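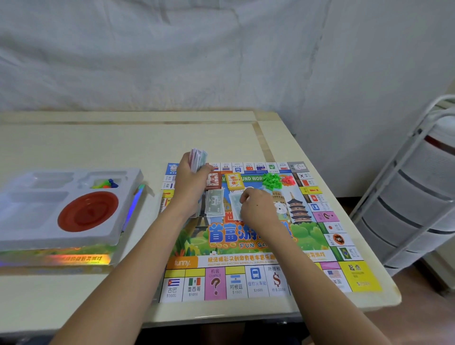 Treloar Tabletop Gripper - Service Notice and Product Update

June 29, 2023

If you bought a Treloar from us to tidy up after family game night, thank you, and please read this before you run it again. We have found a fault in the paper pickup setting. When the Treloar lifts play money or thin cards, the finger sensor can lose track of the sheet and keep on squeezing, which creases the paper and, in a few homes, has pinched a hand that was helping.
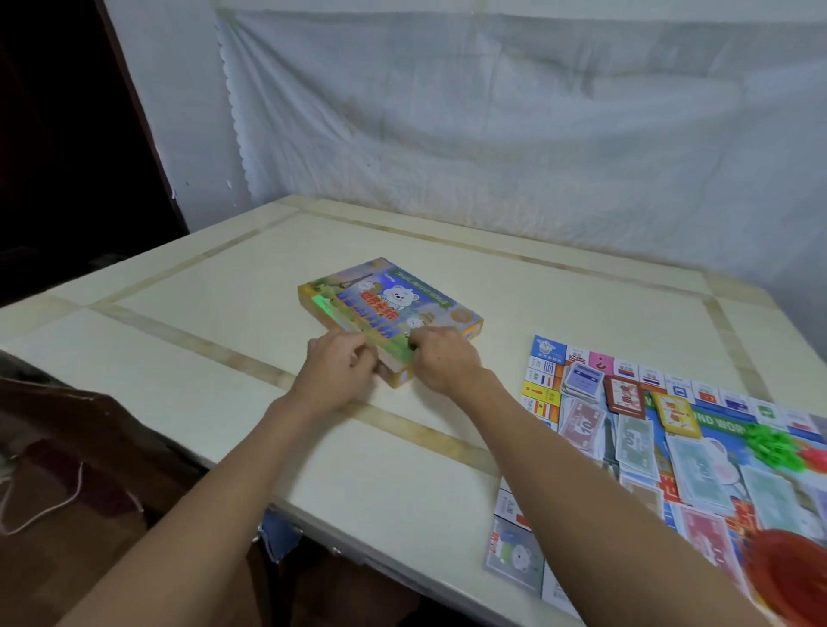

It affects units with serial numbers from 1000 to 1276, all of them built at our Plekdale shop in December. Please switch yours off at the base, keep little fingers well away from the grip, and put the bills and the box away by hand for now - we know, that's the very chore you bought it for!

A new finger pad is free for every owner, and it comes with a fresh 90 day warranty on the whole hand. Write to the Zemania service desk in Wuscombe with your serial number and we'll mail the pad out to you, along with a prepaid bag for the old one.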